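Flarnley Keyboard Reuse Project
Progress report to the Guerreiro Fund
Mar 2, 2025

Grant period: second half, month two
Prepared by: the workroom coordinator, Flarnley

Where we are

You gave us the money to take old office keyboards, clean them, test them and send them back out to schools and job centers that need them. Progress is good in the workroom and slow in the stockroom, where the keyboards arrive faster than anyone has worked out how to stack them. We now have 2551 on the books. The shelving you paid for was planned around a smaller and more optimistic number.

Cleaning

The first pass is a dry one: brush between the keys, turn over, tap, sweep up, try not to think about other people's lunches. The second is a wipe with a folded cloth, one cloth per keyboard, then into the laundry bag. We had been using paper towels, which left lint under the space bar and got us a polite note from the Remen school office. Cloths cost more up front and we have moved $30 a month from "sundries" to cover the washing.

Table and covering

The long table is now covered in brown paper from end to end. This was a cheap change and I would call it the best one of the quarter. Crumbs show up, loose screws show up, and when the paper gets grubby we roll it up and start over. It does crease, and a keyboard set on a crease will rock, so we put down a flat gray pad for the one being worked on. The previous covering was an oilcloth with lemons on it – I am told it is missed.

Testing

Every key is pressed and logged. Keyboards with up to two dead keys go to the repair pile, and anything worse is kept for caps and springs. The repair pile is currently more than 6 boxes high, which the fire inspector at Skundside mentioned before he mentioned anything else. We have since made it two shorter piles.

Deliveries

The Skundside job center has had its first batch and asked for a second. The Remen delivery went out a week late because the van was booked for a wedding. The wedding was on our own calendar, in my handwriting.

Money

Spending is close to plan. Paper and pads came in under budget, cable ties came in over, and postage is postage. We have not touched the reserve. I would like your agreement to put part of it toward deeper shelves before July, when the schools clear out their closets and send us everything with a plug on it.

Still to do

Relabel the spare parts drawers, two of which say "misc." and one of which says "misc. (other)". Find a better home for the loose cables. Write the cleaning instructions up as a single sheet and tape it to the wall by the counter, at a height where people will read it.

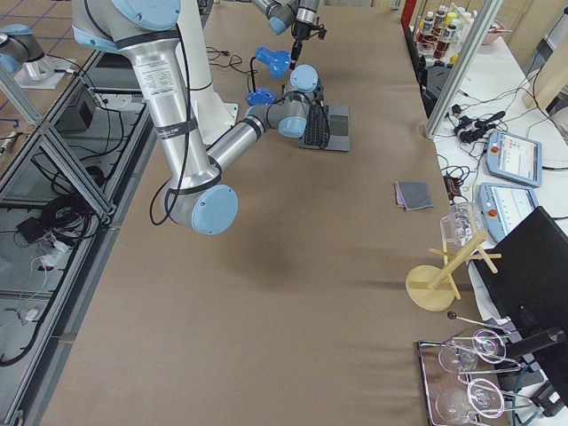 The shelf quote is attached, with the delivery charge listed separately as you asked last time. If you can let us have an answer on the reserve by the end of the month, we can order before the supplier's prices go up.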